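Dredonow Research Notes
January -- by the Coppens data practice group

We use cookies to remember your reading preferences. By continuing to browse you accept our cookie policy.

4. Rules for Collecting in Lived-In Rooms

4.1 Why the old rules did not survive contact with a bedroom

The first version of our collection standard was written for a laboratory bench, and it shows. It asked for a matte surface free of clutter, fixed lighting, and a "neutral background," a phrase that the authors, ourselves included, never got around to defining. On the bench this worked nicely. Operators followed all of it, auditors ticked all of it, and the resulting policies could pack a box very well provided the box stayed on our bench for the rest of its life.

The Selomach collection moved the same tasks into homes. Operators carried a hand-held gripper with a camera on it into rooms where people slept, cooked and lost their socks, and recorded 2,126 demonstrations of everyday pick-and-place work. The target had been 3,000. Most of the difference is explained by the rules in this section, which threw episodes out faster than we had budgeted for and, in our view, for decent reasons. Some of it is explained by the earlier rules, which threw episodes out for having a rug in them.

We therefore rewrote the standard around a plain question: what does a later user of the data need to be able to trust? A later user can live with a messy room. What she can't live with is an episode whose start state is anyone's guess, whose task label was typed in after lunch from memory, or whose background contains somebody's mail. The rules below are sorted with that in mind, and we give the wording as it now stands, followed by what happened when people tried to obey it.

4.2 Start state

Rule 1 reads: "Before recording, the container and all task objects shall be in view of the gripper camera, and the fingers shall be open." It replaced a page and a half on camera height. Operators had been measuring camera height with a tape, writing it down carefully, and then lifting the gripper to a completely different height as soon as recording began, as anyone would.
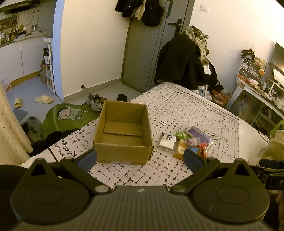 A start state, as we use the term, is the arrangement of everything the task depends on at the moment the operator begins to act. The rule says nothing about what else may be in the room, and this was the part that cost us the longest meetings. Two reviewers wanted a limit on background objects. A third wanted a form on which the background objects would be listed, and was asked to fill one in for her own apartment, after which the proposal was withdrawn. In Figure 1 the parts that matter to a packing task are easy to find: an open, empty cardboard box on the bed, packaged snacks to the right of it, and both pairs of finger pads open. The slippers on the floor and the coats hanging from the door are no business of Rule 1. They are, however, exactly the sort of thing a policy will have to ignore in somebody's home, and the earlier standard would have had them tidied away.

Figure 1. Start state for a box-packing task on a bed, from the gripper camera. Container empty, snacks beside it, fingers open.

Rule 2 covers the container: "Flaps, lids and zippers shall be set before recording and left alone until the episode ends, unless operating them is the task." The box in the figure has its flaps folded inside, which satisfies the rule. Flaps left standing are permitted too, so long as they are left standing on purpose. The distinction sounds precious until one has watched a flap drift slowly into the path of a demonstration while the operator pretends it isn't there. Those episodes went to review, and review is slow.

4.3 Surfaces

The bench standard required a rigid surface. Beds are not rigid, and they are also where people put things down. Rule 3 now reads: "Soft surfaces are allowed and shall be labeled as such." We considered adding a grade of softness and got as far as a draft scale with five levels before noticing that no two of us agreed on level three.

Patterned surfaces caused a different argument. A printed sheet, such as the white one with dashed marks in Figure 1, gives a tracking system plenty of small features to hold on to, but the sheet can shift when things are pressed into it, and the features go with it. Our rule is mild: "Patterned fabric is allowed. If the operator sees it move by more than a hand's width, the episode shall be flagged." A hand's width is not a unit we are proud of. It has the merit that every operator brought one along.

4.4 Labels

Rule 4 requires the task sentence to be written before the episode and read aloud at the start of it. Under the old practice, sentences were written in batches at the end of the session, and they drifted toward what the operator had managed to do. A task that began as "put all the snacks in the box" would turn into "put some snacks in the box," then "move snack." Writing the sentence first preserves the failure, and the failures are worth having. Under Rule 4 a failed episode is kept, marked as failed, and counted toward the session total, so the operator has no reason to be ashamed of it or to improve it with prose.

Product names stay out of task sentences. "The red and white wrapper" will do. Operators who knew their candy found this rule insulting, and we have some sympathy, but a name is of little use to a reader in another country where the same candy has a different one.

4.5 Privacy

Rule 5 is the longest in the standard and the one least often read to the end. In short: the resident signs for the room as well as for the task; screens are switched off or turned away; mail, medicine and photographs of people are moved out of view before recording; and the resident may withdraw a session without giving a reason. The check is done from the gripper camera's view and never by eye from the doorway. The camera is wide, and sees a good deal more of the room than the person holding it believes.

Early on, one team treated "moved out of view" as permission to clean the whole apartment. The residents were delighted. The data from that team looked like a furniture catalog, and we now ask operators to move only what the rule names and to put it back afterward.

4.6 Auditing

An audit draws 80 episodes from each delivery and checks them against Rules 1 through 5. Two auditors work separately and meet only over disagreements. In the Selomach delivery there were 134 disagreements in all, counted rule by rule, so that a single unlucky episode could supply several. Rule 3 accounted for the largest share of them, mainly over whether a sofa arm is soft. The Plutex annotation tool, which we used throughout, offered "yes," "no" and "not applicable." Auditors asked for "sort of." We declined, and have since wondered whether they were right.

What the audit cannot do is tell us whether the rules are good ones. Episodes that pass all five are consistent with each other and with the standard, and that is the full extent of the claim. A small retraining study is planned, in which flagged episodes are put back in -- moved sheets, wandering flaps and all -- to see which flags were protecting anyone. We expect to lose at least one rule that way. The smart money inside the group is on the hand's width.

Until then the standard stays at five rules on two pages. Requests for a sixth arrive regularly, usually from someone who has just had a bad session, and are held until the next revision, by which time most of their authors have forgotten what it was.

Contact | Copyright Dredonow | Back to top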